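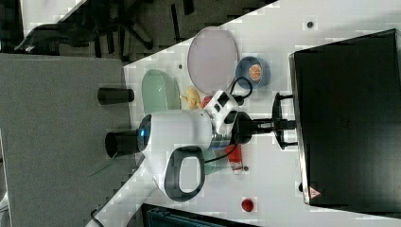
Progress report: equipment planning for the Landholm tabletop project
Reporting period: through October

Where we are

It has been a really good stretch! When we last wrote, the equipment line of the grant was still a guess with a contingency stuck on top. It is now a list with prices against it, and we are comfortable asking you to release the second installment on that basis.

The arm and gripper are set up at the table and the tableware work is under way with plates, bowls, dishes and small food items. Having real objects under the gripper has taught us more about what to buy than a whole summer of reading catalogs (and we read a lot of catalogs).

What we have decided

Grippers. We asked Gakitmont and Oltitz for quotes on spares. Both came back within budget. Gakitmont's delivery time is 4 weeks and Oltitz's is 22, so we are going with Gakitmont, even though the Oltitz service terms were a bit nicer.

Tableware and props. The original budget had $200 for the full year. We would like to double that by moving another $200 over from travel. Flat plates and deep bowls ask very different things of a gripper, and we want more of both, in more sizes and finishes.

Cabling. This was missing from the first budget entirely, our mistake. Longer cables, clips and a couple of spare connectors will come out of the contingency.

Software. The Ki license is renewed through the end of the grant. No change in cost.

What is still open

A second arm is the big question. We would love one, and the floor plan allows it, but the power supply in the room needs checking first. The building office has the request. If the answer is no, we would put that money toward a sturdier table and a longer service contract on the arm we have.

Storage is also unsettled. Shelving is cheap, but we have not agreed on where it goes.

Next steps

Place the Gakitmont order as soon as the installment arrives
Get the power check done before January
Send you a revised budget sheet with the travel transfer marked

Please let us know whether the transfer needs a formal amendment or if an email from you is enough.

The Landholm project team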